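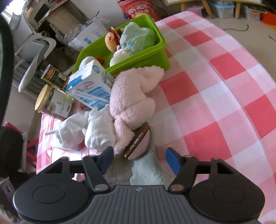
Plush toys, a basket and other household items beside a bed with a pink and white checkered sheet.

Bedroom clutter

Reading time: 2 min

Bedroom clutter is the build-up of household goods in a sleeping area, usually on or next to the bed. It commonly includes soft toys, clothing, cosmetics, food packaging and shopping bags.

Causes

In small flats the bedroom often doubles as a study, and an office chair may stand within reach of the bed. Items from both uses end up together. A milk carton or a lidded jar is typical of things carried in from the kitchen and left.

Sorting

Most guides sort by material. Fabrics and plush toys go in an open plastic basket, where colour and shape stay visible. Hard items such as tins and jars are kept apart from them. Small round objects, including compact mirrors, are easily lost in folded cloth and are picked out first. A 2019 household survey in Tundville covered 504 bedrooms and found soft toys in 252.

See also: Laundry sorting; Toy storage; Bed linen

Comments (3)

Nele Meijer: The Tundville survey left out share houses, might be worth adding.

Roel Verbeke: We use two baskets, one for toys and one for washing. Works all right.

Sunee Petchrat: Is there a page on cleaning plush?

Contact | © Arnley Household Reference | Back to top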